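The Great Jewelry Tin Sort-Out

If you have a tin, a drawer or an old chocolate box where all your bracelets go to get tangled, this item is for you! After the December newsletter so many of you wrote in about your own jewelry piles that I decided to give the subject a proper spot this time.
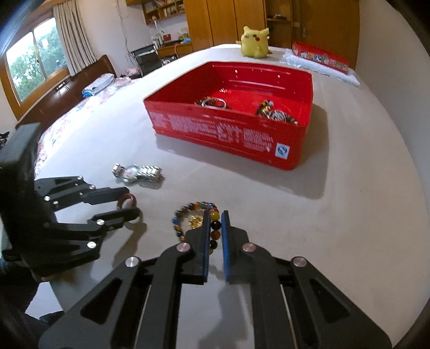 Start with a bed

I've tried the kitchen table, the bathroom counter and once (big mistake) a rug with a deep pile, and a bed with a plain white cover beats them all. Round beads don't bounce off it, and dark stones show up right away. I smooth the cover flat first so nothing rolls into a fold, and I switch on the brightest lamp in the room. Then one piece comes out of the tin at a time. Tipping the whole lot out feels wonderful for four seconds and then you have a heap on the bed where you used to have a heap in a box.

Beads first, then chains

Beaded bracelets are the easy win. Lay each one in a loop and look at the strand between the beads: if you can see it fraying, put the bracelet aside for restringing and don't wear it in the meantime. I love the mixed ones best, amber yellow next to black next to a blue, with those stripy tiger-eye tones that change when you tilt them. If yours has little gold-colored charms, turn them all to the inside of the loop before you store it. They catch on everything, and chains especially!

Chains come last. A pin, a flat surface and a cup of tea, and work from the middle of the knot outward. Albane Pruvost, who ran our bead evening in Vallville, taught me to fasten the clasp before putting a chain away, and I've had maybe two knots since.

Bangles and watches get their own place

A solid bangle is a bully in a shared box. It sits on top of the beads and presses them into the corners, and a metal one will happily scratch its neighbors. Mine now stand on edge in a row along the back of a drawer, which looks lovely and takes up hardly any room. Wood and stone ones only want a wipe with a soft cloth.

Watches with link bands I lay out flat with the dial up, well away from anything with a hook. Go over the links with a dry, soft toothbrush while you're at it. You will be amazed (and a bit ashamed) at what comes out.

Keep the tin

Please don't throw the tin away! A red one with columns of Chinese characters down the sides is far prettier than any organizer I've seen in a store, and it works fine once it has less in it. Cut a strip of card to the inside width, fold it into a little wall, and you have two compartments: bracelets on one side, chains on the other. A scrap of felt on the bottom stops the rattling.

The swap table is back

Anything you sort out and don't want can come to the swap table at the Barbier hall, open from 10 in the morning. Last time we had more than 300 pieces on the table and I came home with three of them, so my own tin is no emptier than it was. Single beads and broken strands are welcome too. Albane will have her restringing kit with her, along with 100 spare clasps in both gold and silver tones, and she'll show you the knot she uses if you ask.

Bring a small bag for your finds, and write to me with your own sorting tricks. I read every one of them, and I'd especially love to hear from anybody who has worked out what to do with odd earrings.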